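Search this site
Enter keywords

2 min read

Tahsin Wijesinghe packs rental kits at Skovico in Raltville. "I start with an empty bin," he says. "Straps go in flat, buckles up."

He won't pack on the floor - a table lets him see every strap.

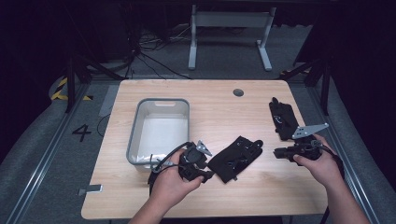 Fewer bins, fewer mistakes

Wijesinghe keeps 30 bins in use and wants five more by May. "Curled straps I flatten by hand," he says. "Then the list gets signed, and I pull the next bin."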